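Week 6: Habits, Rules and Who Gets to Break Them

Before we start – the reading for this week is the short one (12 pages), so I'm going to assume you've all done it. If you only get through one section, make it the bit on mealtimes. It's where most of today comes from.

Last week we left off with the difference between a habit and a norm. Quick reminder. A habit is something I happen to do a lot. A norm is something other people would notice if I stopped doing it. I have a habit of putting my left shoe on first and not one of you cares. If I came to this lecture with no shoes on at all, you'd care, and I'd probably get an email from the department!

The trouble is that the line between them moves. The Furkbridge household study is good on this. The researchers sat in on breakfast in 28 homes and asked people afterwards what the "rules" were. Almost everyone said there weren't any. Then the same people went on to describe who sits where, who is allowed the crusts, and what happens if you read at the table (quite a lot, in one house).

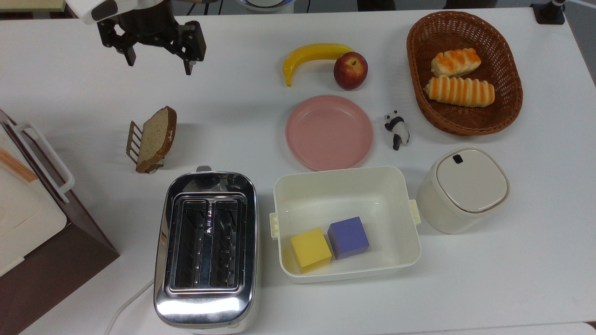
Fig. 1. Bread in a toast rack, with the toaster on the same table.

So why do people say there are no rules when there plainly are? I'd like you to have two answers ready for the seminar. The first is that rules we learnt as small children don't feel like rules, they feel like how things are. The second is more awkward. The person who benefits from a rule is often the one who can't see it. In the Furkbridge interviews it was nearly always the person who did the clearing up who could list the rules in full.

Now compare Zukidville, where the study was repeated in shared student houses. Very different picture. Rules were written down, stuck on the fridge and argued over, and people broke them all the time. I love this material (I lived in a house like that for two years and still think about the milk). Written rules turned up where people didn't trust the unwritten ones yet.
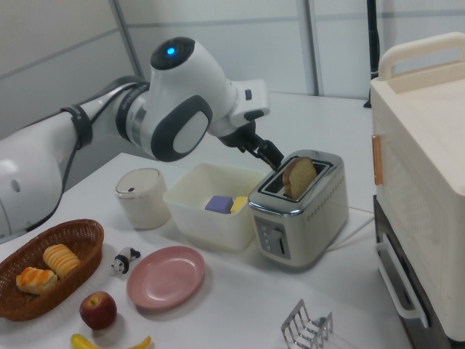 Fig. 2. A slice standing in the slot of a two-slot toaster.

A word on sanctions, as it came up in your questions. A sanction doesn't have to be a punishment. A raised eyebrow will do, or a joke, or a slightly long silence. Afolabi calls these "small corrections" and I think that's a handy term, so please use it in your essays. Brarametti disagrees and wants to keep "sanction" for the heavy stuff. You can side with either, just tell me which.

For the seminar: pick a meal you eat with other people and write down 8 things you'd never do at it. Bring the list on paper. We'll swap them round, so leave out anything you'd rather keep to yourself.

Essay titles go up at the end of the month.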